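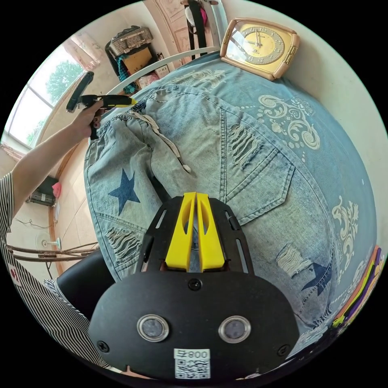

Light-wash jeans with a drawstring waist, spread on a bed for folding.

Folding on the Bed: Soft-Waist Denim and the Standard Fold

127 shares | 20 comments

Golnar Ghasemi folds clothes on beds. She has tables available to her, and in the Honum workroom in Brundport there is one built to her own height, but the folding guides she writes for the storage firm Zuver are meant for bedrooms. "Most people sort laundry where they sleep," she said. "A method that works on a hard surface at waist height has to be rewritten for a mattress. The mattress gives, the cover slides, and you are bending."

Her current subject is denim with an elastic or drawstring waist. The guide has a chapter on it, due in November, and she agreed to go through the contents over an afternoon.

The usual jeans fold assumes a rigid waistband. One leg is laid over the other along the center seam, the crotch point is tucked in, and the length is folded in halves or thirds from the hem toward the waist. The waistband acts as a stiff end to the packet. With elastic, that end is missing. Ghasemi described the result as a packet with "one hard edge, at the fold, and one end that behaves like a sock."

"Elastic pulls the top in," she said. "So the top of the garment is narrower than the hip, and there is more cloth per inch. If you fold to the width of the hip, the waist sits inside and puckers. If you fold to the width of the waist, the hip bulges out at the sides. You have to pick one. I fold to the hip."

Her correction is to open the waistband flat with two hands before the first fold, hold it at its stretched width for a moment, and let it close on its own. It does not stay open. The point of the step is to even out the gathers so they are distributed along the casing. Gathers that have migrated to one side will put a wedge in the packet, and a stack of wedged packets leans. 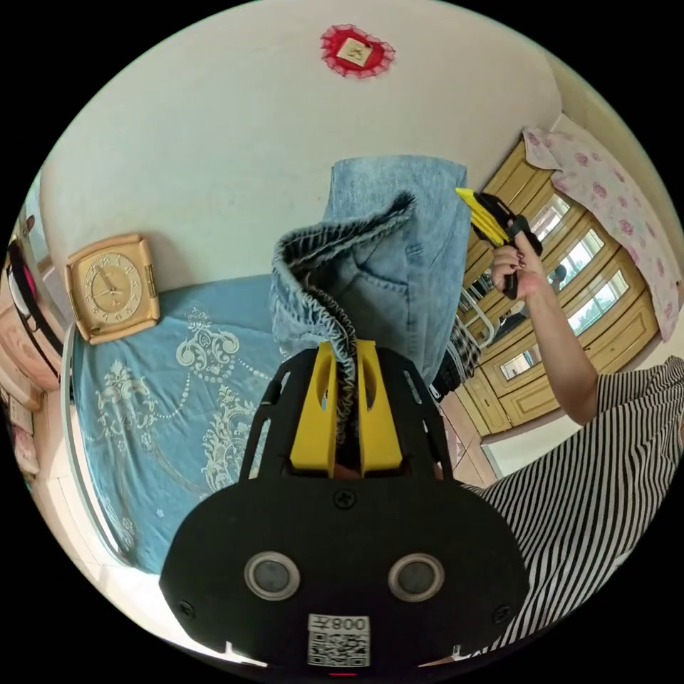

Lifting is the part of the job she thinks is done worst. People take jeans by a leg, or by one belt loop, and the weight of the cloth twists the rest. She lifts from the waistband, at the center back, and lets both legs hang until they stop moving. On a test pair she weighed at 556 grams, she found that most of the twist came out in the hang and needed no smoothing afterward. A lighter pair, 446 grams, needed a shake.

"You shake once, downward, and you stop," she said. "Repeated shaking puts the twist back."

She does not recommend smoothing with the palm on a bed. The palm drags the bedspread along with the garment, and both end up creased. She presses with the side of the hand, from the center out, in short strokes. Where the bedspread has a raised or woven pattern she said the friction is higher and the garment has to be lifted and set down again to straighten it. On a plain sheet it can be pulled.

Asked about drawstrings, she was brief. The cord is evened up, so both ends are the same length, and laid across the front panel inside the first fold. She does not tie it. A bow makes a lump, and a knot tightened for storage is hard to get out later. Cords with knotted ends can be left as they are, provided the knots are not placed directly on the fold line.

Distressed denim gets a paragraph of its own in the guide. The loose horizontal threads across a rip catch on zippers, on rings, and on other rips. "I fold so the rips face inward," Ghasemi said. "If a rip falls exactly on the fold line, I move the line. An inch either way makes no difference to the drawer." She treats sewn patches in the same way. A patch is stiffer than the cloth it is sewn to, and a fold through the middle of one leaves a mark that does not hang out. 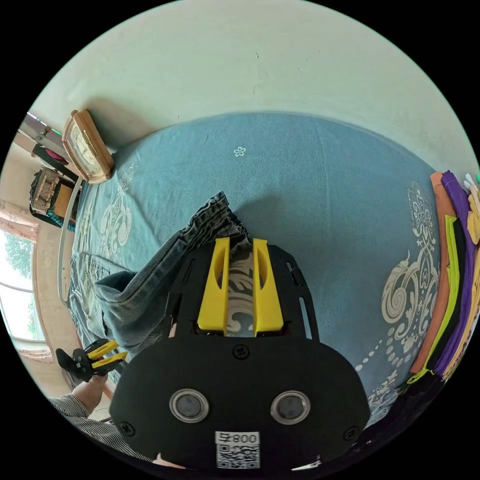 The cuffs are the next check. A cuff that has turned back on itself adds two layers at the hem, and since the hem is the first thing folded up, the extra layers finish in the middle of the packet. Ghasemi runs a thumb around the inside of each cuff before laying the legs together. She puts this step before the leg fold in the guide. Earlier drafts had it after, and testers at the Penry branch of Zuver kept having to open the jeans up again.

The order of work across a whole load is a separate question. Her sequence is light tops first, then knits, then trousers, with denim last. The finished stack sits at one side of the bed, on the side away from the door, and the unfolded garment takes the rest of the surface. She was specific that the stack should not be started in the middle.

"The mattress dips toward wherever you lean," she said. "If the stack is in the middle, you lean near it all afternoon and it goes over. Put it to the side and leave it."

Colors are not sorted in her system. She groups by thickness. A stack of thin brights in no particular order will stand straight if the folded edges all face the same way, and a color-sorted stack with mixed thicknesses will not. She concedes that people like the look of color order and says they can do it in the drawer.

Last comes the bed itself. Working on top of a bedspread moves it, usually toward the person folding, and leaves ridges of gathered cloth near the front edge. Her advice is to leave the ridges alone until the stack has been carried off, then take the cover by its two far corners and pull once.
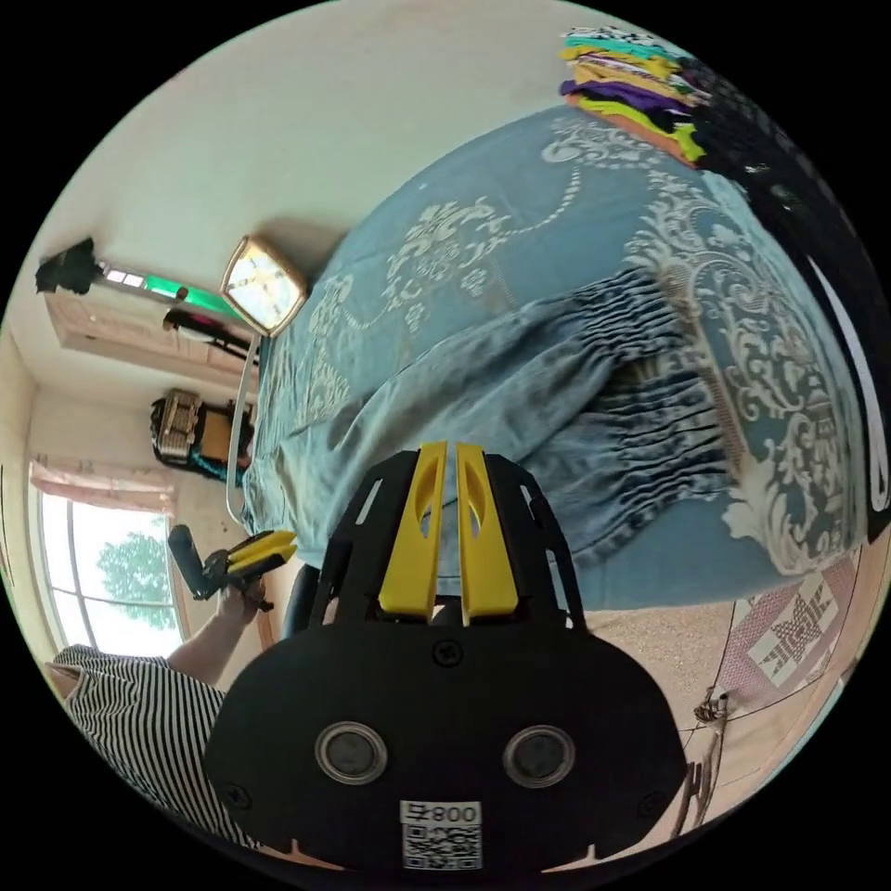
One reader of an earlier installment wrote in to disagree with all of this, saying that the bedspread should come off before any folding starts, and that a bare fitted sheet holds still under denim in a way no loose cover does. The same letter put the time saved at a few minutes per load.

Ghasemi had seen the letter. "The sheet does hold better," she said. "It is fitted, it is under tension. I tested it. But then there is lint on the sheet, and dye from new denim, and you sleep on that." For washed, older jeans she has no objection. For a pair that has been through the machine fewer than four or five times she keeps the cover on and accepts the ridges.

The chapter ends with storage. Soft-waist jeans are filed upright – fold down, waist up – if the drawer is deep enough, and laid flat if it is not. In a flat pile the waist ends alternate left and right, so that the thick ends do not all build up on one side. She allows hanging for pairs with heavy patches, folded once over the bar at the knee.

She is still undecided on overalls.

This site uses cookies to remember your settings and measure traffic. Accept | Manage preferences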